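# Camera trials, laundry corner

Lamduan Siriwan, Monday, January 27, 2020

This page shows our comparison of two head cameras, which we call Junia and Zulik. Both were tried at the same dryer in the Thongdee test room. We wanted to know which one gives the arm controller a better view of the door, the drum and the filter. We kept 148 pictures from 337, and most of them are still waiting for labels.

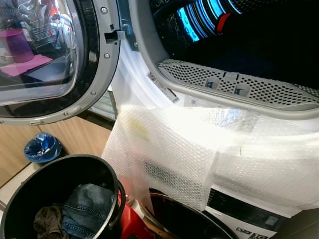
*Dryer with the door open, blue light in the drum, bubble wrap over the front.*

Round glass is difficult for both cameras, because the reflections of the room look like real objects to the software. Zulik was a little better with this — but only after we lowered the exposure. Junia keeps more detail in dark places, and I prefer it for the small holes of a filter.

The gripper comparison is on the Florness page. I will add the results for the soft fingers there when the second set of tests is complete.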